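首页 归档 标签 关于 订阅 搜索

仿真室内任务的录制规矩,整理一遍

2022年12月17日

四月份我把一份录制规范发到组里,当时只有一页,写得很粗,主要是让大家别再把文件名起成“最终版”“最终版改”。后来条目越加越多,散在聊天记录、表格批注和几个人的脑子里。上个月 Skemton 那边有人问能不能要一份完整的,我翻了半天,发现拿不出来。这篇就是补这个的。内容是我们在 Prarneck 项目里做仿真室内操作任务时实际在用的规矩,有些是我定的,有些是 Iraklis Chrysikopoulos 定的,有几条我们俩到现在意见也不一样,后面会写明。

先说适用范围。我们用的是渲染出来的家居房间,场景在 Vrettos 里搭,机器人由人遥操作,双臂,平行夹爪。真机上的安全规程是另一套文件,这里不谈。仿真里撞了柜子不会有人受伤,所以很多人觉得仿真可以随便录。我们第一批一共录了 453 条,按现在的标准回头看,有 230 条要么重录,要么降级成只做视觉预训练用。这两个数字我在组会上讲过一次,之后大家对规范就没那么大意见了。

降级的原因很分散。有的是复位没做干净,有的是任务文字和动作对不上,有的是腕部视角从头到尾没怎么看到要操作的东西。最后一类数量最多,也最容易在录制当时被忽略,操作的人盯的是主视角,主视角里一切正常。 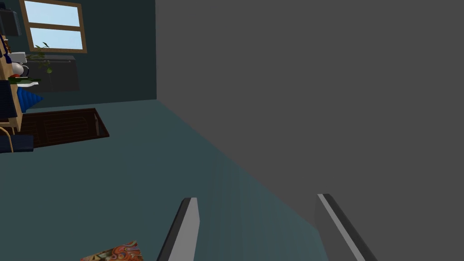 Vangelis Karamanlidis

所以第一条规矩就从视角开始。

一、开录前先看每一路视角

开录之前,操作员要把每一路画面单独切出来看一遍,停住看,看完再切下一路。拼在一起的小窗不算看过。

腕部视角歪是正常的,手腕转到什么角度它就歪到什么角度,不要为了画面好看去调手腕的初始姿态。我们早期有个操作员习惯把手腕摆平再开始,结果他录的那些片段起始姿态几乎一模一样,后来训练出来的策略一开头也总要先把手腕摆平。起始姿态按随机表来,表里给什么就是什么,哪怕开场时柜面或墙占掉大半个画面也照录。

要检查的是这些:两根手指在不在画面里;有没有东西贴着镜头;画面有没有停在旧的一帧。停帧的检查办法是轻轻动一下夹爪,看画面跟不跟。动完要回到原位,再按开始。

如果开场时任务物体在哪一路视角里都看不到,也可以录,但要在备注里勾“需搜索”。这一栏以前没有,没有的时候大家就在任务文字里写“先找到某某”,写法五花八门,最后检索不出来。现在任务文字里一律不写“找”,统一用勾选。

二、任务文字怎么写

任务文字由一个人写,另一个人读。读的人没看过录制,只看文字和第一帧,能说出机器人要做什么,就算通过。

物体的叫法以场景资产表为准,资产表里没有俗名的,用颜色加类别。拿不准是什么东西的,用宽一点的词。写“蓝色的布”可以,写“蓝色的擦手巾”就要去查资产表,查不到就退回“布”。这一条我们吵过。Iraklis 觉得太宽的词对语言模型没好处,我觉得写错比写宽坏得多,写宽了以后还能补,写错了没有人会再去查。目前按我的来,但是保留了一个“建议细化”的字段,他可以往里填。

方位词只用机器人自己的左右。遥操作的人坐在屏幕前,画面一歪,他的左边和机器人的左边很容易混。规定是:凡写左右,默认以机器人底座朝向为准;要用别的参照,必须写出参照物,例如“靠墙的一侧”“靠近桌子的那一头”。“上面”“下面”只表示重力方向。画面的上下不算方位。

数量能不写就不写。场景是随机摆放的,写死了数量,换一个种子就对不上。

不写目的。“把布拿开,好擦台面”这种句子,只留前半句。

三、复位

复位规则原先是“恢复到初始状态”,这句话等于没写。现在的做法如下。

每条录制结束后,从种子重新载入场景,不允许用手把东西摆回去。手动摆回去的物体位置看着一样,朝向总差一点,接触状态也可能不同。有段时间重新载入比较慢,大家都偷懒,后来 Vrettos 换了版本,载入快了,这个借口就没有了。

载入之后等物理稳定再开始。稳定的标准由程序判断,操作员不用目测。程序没给绿灯就按了开始的,那一条自动作废,不接受申诉。这话听着硬,但留一个口子就会有人每天走这个口子。

机器人自身也要复位,包括没有用到的那条手臂。单臂任务里,另一条手臂停在上一次的位置,会在头部视角里挡住东西,训练时又成了一个没有记录的变量。

种子号写进元数据,由程序写,人不碰。

四、标注只写那一刻能看到的

这是出错最多的地方,我多写几句。

我们的片段会按阶段切开,每段给一个状态标签:接近、对准、闭合、夹持、搬运、松开。标签看起来很清楚,实际标的时候,“对准”和“夹持”之间最容易混。手指到了一根细杆的两侧,间隙还在,看不出有哪根手指压在上面,这种时候就是“对准”。标注员知道后面会抓起来,手就会提前去点“夹持”。我抽查过一批,提前的情况比滞后的多得多。

规定是:夹持的起点以仿真器的接触记录为准,两侧手指都有持续接触才算。没有接触记录的旧数据,看不出压紧就标“对准”,宁可晚。标注员不得根据后面的画面回头改前面的标签,要改,走复核流程。

腕部视角里物体离镜头近,形状会变得很难认。一个大的浅色东西从画面上方压下来,下面收成一根细杆,单看这一路,说它是瓶颈、漏斗还是灯座都有人信。标注界面里现在默认同时给出资产名和头部视角,标注员如果两样都没看就填物体名,系统会拦一下。只有单路画面的旧数据,物体名允许填“未定”。“未定”不算错误,不扣质量分。这一点我专门和两边都确认过,以前扣分的时候,没人肯填未定,大家都猜。
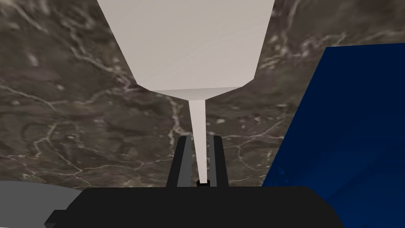 五、什么算成功

成功判定有两层。程序判一层,人判一层,两层都过才进训练集。

程序那一层看终止条件:物体最后在不在目标区域,夹爪有没有松开,物体有没有静止。终止条件在任务定义里写好,录制当天不许改。有一次为了赶进度,把目标区域临时放宽了,录完也没改回来,隔了一周才有人发现评测成绩好得不对劲。从那以后任务定义文件在录制期间是只读的。

人那一层看过程。程序判成功、人判不合格的常见情况有:用手背把东西推到位的;东西掉了又弹回目标区域的;穿模以后卡在里面不动的。推到位算不算不合格,要看任务文字。文字写“拿到”,推就不算;文字写“移到”,推可以算。所以第二节里动词也不能乱用。我们的动词表不长,新动词要加进去得两个人同意。

失败的片段保留,单独放,标失败原因。失败原因只选一个主因,不写作文。以前有个自由填写的框,里面什么都有,包括“今天网卡”。

评测时每个任务跑 50 次,种子固定,跑之前种子表就公布出来。不允许跑完觉得哪几个种子“太怪”再换掉。觉得怪可以提出来,下一轮改,这一轮的数照报。仿真器崩溃的那几次单列,不算成功也不算失败,但要写出来有几次。

六、台面杂物

Flullcombe 是我们用得最多的一套房间,带一条很长的厨房台面。这套房间的杂物设置改过好几版。

最早的版本台面上很干净,只有任务物体,策略学得飞快,换个摆法就不行。后来又矫枉过正,堆得满满当当,操作员自己都伸不进手。现在按密度分档,每档都录,每档的占比写在批次说明里。

关于杂物有这么几条:

杂物从资产池里随机抽,抽到什么是什么,不挑颜色好看的。和任务物体同类的东西允许出现,但任务文字必须能把它们区分开。区分不开,改文字,不改场景。

布料要单独看。布搭在台面上,上面又压着别的东西,物理上很容易抖。载入后如果布在稳定时间内停不下来,这个种子弃用,记入弃用表。弃用表是公开的,Skemton 的人来要过,我们直接给了链接。

杂物被碰倒,不自动判失败。碰倒的是不是任务物体、碰倒之后有没有影响终止条件,这些程序能判。另外记一个“扰动”标志,以后想筛就筛。我个人希望训练集里扰动少一点,Iraklis 认为真实厨房里就是会碰倒东西,全删掉反而假。两种版本的训练集我们都留着。

墙上的画、远处的桌椅、门这些,不参与任务,但纹理和位置也会随机。有人问背景要不要固定下来省点事。不要。我们试过固定背景,策略会拿背景当路标用,房间一换就迷路。
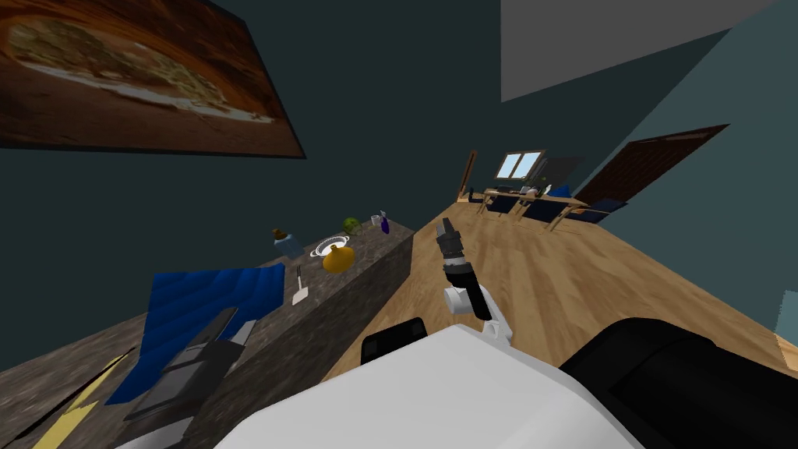

还有一条和杂物有关,放在这里说。操作员录之前可以看场景,但不可以预演。预演过的人动作特别顺,一点停顿都没有,直奔目标,这种数据多了以后,策略一旦第一下没对准,就不知道怎么退回来。我们要的是普通人第一次看到这个台面时的动作,有一点犹豫没关系。犹豫太久,比如停在那里去喝水,那就作废。停顿上限写在配置里,超时程序会提示。

同一个操作员在同一个种子上最多录一次。想重录,换种子。

七、遥操作的人

规范里关于人的部分一开始很少,后来补了不少。

新操作员先录 100 条练习,不进训练集,也不计入他的工作量考核以外的任何统计。练习数据按用户名存放,满三个月删除。练习期间由老操作员看回放,指出问题,当面说,不写进公开表格。

一次连续操作不超过一小时,中间要休息。这条不是为了好看写的,抽查结果里,连续时间长的那几段,复位漏检明显多。具体多多少我没有认真统计,样本也不均匀,就不给数了。

左手、右手各自的操作习惯要记录。我们有左利手的同事,他录的双臂任务和别人节奏不同,没有对错,只要元数据里有这一栏,后面想分析的人就能分析。这一栏自愿填写,不填也行。

操作员有权叫停。觉得任务文字不对、场景不对、画面不对,停下来,写一句,换下一条。不用请示。停得多的人不会因此被问话,这一点我在每次新人培训时都重复。

八、命名和版本

文件名由程序生成:批次、任务编号、种子、序号。人名不进文件名,操作员编号在元数据里。

规范本身也有版本。每个批次的说明里写明录制时用的是哪一版规范。规范改了,旧数据不追改标签,只加一个转换说明。追改的诱惑很大,尤其是只改一个字段的时候。我们追改过一次,脚本漏了一个文件夹,两种含义的标签混在一起,清理花的时间比重录还长。

场景资产换了版本,按新场景算,另起批次。哪怕只换了一个盘子的贴图。

渲染参数也一样。光照、镜头视野、分辨率,动了任何一个都要写。Vrettos 的默认参数在升级时会变,更新日志里不一定写得清楚,所以我们把参数全部导出来,和数据存在一起,不依赖默认值。

九、抽查

每批数据录完,抽约一成由别的小组看。抽哪些由程序定,操作员事先不知道。看的时候用一张固定的表:

起始画面是否正常
任务文字与动作是否一致
左右是否以机器人为准
阶段标签是否提前
终止状态是否符合定义
备注里勾选的项目是否属实

表里每一项只有“是”“否”“看不清”。“看不清”要和“否”分开统计。哪个批次“看不清”特别多,一般是视角的问题,回到第一节去查。

抽查发现问题,整批先挂起,查清范围再决定。可能只是一个人一个下午的问题,也可能是配置错了,整批都有。挂起期间不许拿去训练,“先跑着看看”也不行。先跑着看看的结果总会有人截图放进幻灯片。

抽查的人和录制的人意见不一致,由第三个人看。第三个人看的时候不告诉他前两个人各自怎么说。

十、还没定下来的

几件事目前没有结论,先列着。

阶段标签要不要加一个“调整”。抓偏了松开再抓,现在是标成“松开”再标“接近”,看着别扭,统计的时候也会把松开的次数算多。Iraklis 写了一个草案,我还没看完。

双臂任务里两条手臂各标各的,还是合起来标一条时间线。目前是各标各的,工作量翻倍,标注员有怨言,我也觉得不是长久之计。

视角被自己的手臂挡住时要不要记录。头部视角里手臂经常会经过物体前面,完全可以由程序算遮挡比例,只是没人写这个程序。谁有空可以认领。

还有一个是语言。我们的任务文字有中文和英文两份,英文是后翻的,动词对应得不好,“放下”“放到”“搁在”到了英文里全是同一个词。Skemton 那边只用英文,他们按英文动词筛出来的子集和我们按中文筛出来的不一样大。下一版打算先定动词对照表,再翻译,顺序倒过来。

规范的完整文本放在 Prarneck 的内部文档里,比这篇啰嗦,字段名和配置项都在那边。这篇如果和内部文档有出入,以内部文档为准。发现哪里写错了,直接在评论里说条目编号就行,我一般周末统一改。

上一篇 下一篇 返回顶部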